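The drawer by the back door finally stopped closing in May. I had been pushing it shut with my hip since we moved to Stekville, and one evening it caught on something and stayed open by the width of a hand. I pulled the whole thing out and set it on the floor.

It was the usual mess. Tape, dead pens, keys to the old apartment, a bag of curtain hooks, the manual for a Dranik kettle we gave away. I found 200 paper coffee filters for a machine that takes a different size. I also found three tape measures, and I had bought the third one because I couldn't find the other two.

My first idea was to buy dividers. I went to Brorketti on my lunch break and looked at the drawer organizers, and the one that would have fit cost more than the drawer was worth. So I came home and used what we had, and what we had was baskets. Over the years people have given us fruit and soap and jam in baskets, and I keep the baskets. They were stacked on top of the fridge doing nothing.
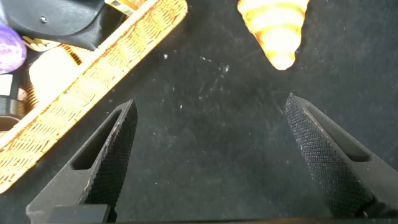

Sorting went faster once I quit trying to make proper categories. I used to start with labels – batteries, tools, office – and then get stuck on the first thing that belonged in two places. Now there is one basket for whatever gets used in a normal week, and I don't care if the things match. The tan wicker one got that job. It has a tight weave, so small stuff doesn't poke out through the sides, and it can hold something purple and glossy next to a cream-white cylinder and a piece of black plastic with a screw in it without my needing a name for the group. If I reach for it, it stays in the basket. If I haven't touched it by the end of the month, it goes to the shelf in the basement.

The dark surface I sort on is good for this kind of work in one way and bad in another. Light things are easy to spot on it. So is every speck of dust, and I wiped it down more than once that night.

The basement shelf is a Steiner, the plain metal kind, and it already held most of the paint. I moved the cans to the bottom and gave the next level up to the things I couldn't decide on.

The drawer is back in and it closes. I left it mostly empty – flashlight, scissors, one tape measure, the takeout menus. The other two tape measures went to the car and the basement. The coffee filters are still on the counter, if anyone in town has the right machine for them.

Next is the hall closet, but I want to wait until the winter coats are washed.

Contact | Copyright Stekville house notes | Back to top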